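Library > Kids Ask Why > Games and Puzzles

We use cookies to remember your settings. Accept all / Manage choices

Does Chess Make You Smarter? Let's Check

Somebody has probably told you that chess makes you smart. Maybe it was a teacher, or an aunt, or the back of a box. Grown-ups say it so often that it sounds like a fact, the way "carrots help you see in the dark" sounds like a fact. (That one is mostly a story, too.)

I like chess. I have played it since I was small, and I still lose a lot. But liking a game is no reason to believe everything people say about it. So let's poke at this claim and see if it holds up.

First, what do people mean by "smart"? Ask them. Some mean good grades. Some mean a good memory, or being able to sit still for a long time. Those are all different things, and a person can have one without the others. When a claim is that fuzzy, be careful. It is very hard to prove a fuzzy claim wrong, and that should make you trust it less. 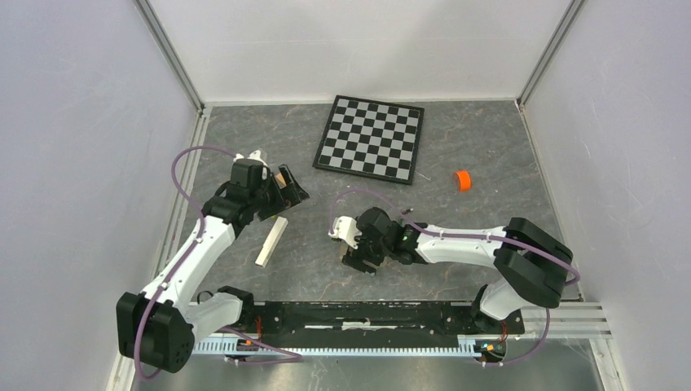

Now think about who plays chess. Picture a town called Zullville with 200 kids in its school. Say 20 of them join the chess club, and at the end of the year those 20 have better math grades than the rest. The principal is thrilled. "Chess works!" says the sign in the hall.

Does it? Maybe the kids who joined were already good at math. Maybe they like puzzles, and liking puzzles is what brought them to the club in the first place. Maybe their parents have more time to help with homework. The sign in the hall can't tell you which of these is true. Two things showing up together does not mean one caused the other. Ice cream sales and sunburns both go up in August, but ice cream does not burn your nose.

To find out for real, you would need a fair test. You would take a big group of kids and split them by luck, with a coin flip for each one. Heads, you get chess lessons. Tails, you get something else that is just as much fun, like checkers or drums. Why not give the second group nothing? Well, kids often try harder when someone is paying attention to them and they feel special. If only the chess kids get a nice new club, you might be measuring the nice new club.

Then you would test everybody, and you would test them again later. A boost that is gone by next summer is not much of a boost.

Scientists have run tests something like this. The results are mixed. Some studies found a small bump in math scores, and others found no difference at all. Many of the happy results came from tests that skipped the "something else that is just as much fun" part. So if an ad for a chess class says "science proves it," I would like to see which science.
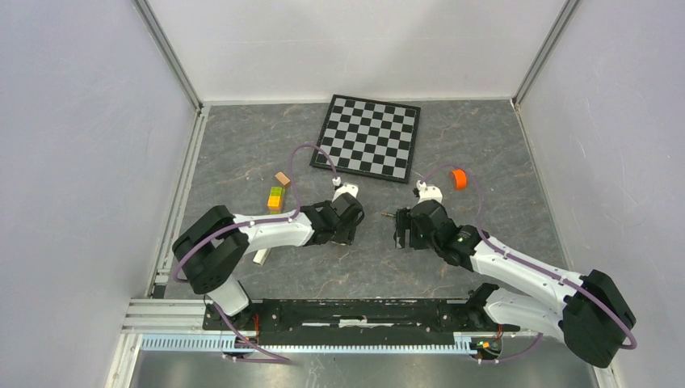 If chess doesn't make you smarter, what does practicing it do?

Practice makes you better at chess. You start to spot traps sooner, and you get quicker at seeing which pieces are in danger.

There is a famous kind of test about this. Show a strong player a position from a real game for a few seconds, then take it away. Strong players can put most of the pieces back in the right places. Wow, what a memory! But mix the pieces up in a way that makes no sense, and most of that magic goes away. They still do a little better than beginners, but not by nearly as much. They had learned what chess looks like. It did not turn their heads into cameras, and it probably won't help them find their shoes.

People who are good at one thing often get treated as if they are good at everything. Watch for that. A great chess player can be wrong about dinosaurs.

Try it yourself

Next time you hear "this makes kids smarter," ask these:

Smarter at what?
Compared to whom?
How were the kids picked?
Did anybody check again later?
Is the person telling me this also selling it?

That last one doesn't mean they are lying - plenty of people sell good things. It does mean you should ask the other four twice.

As for chess, play it if you like it. If you find it boring, you are allowed to stop, and your brain will be fine.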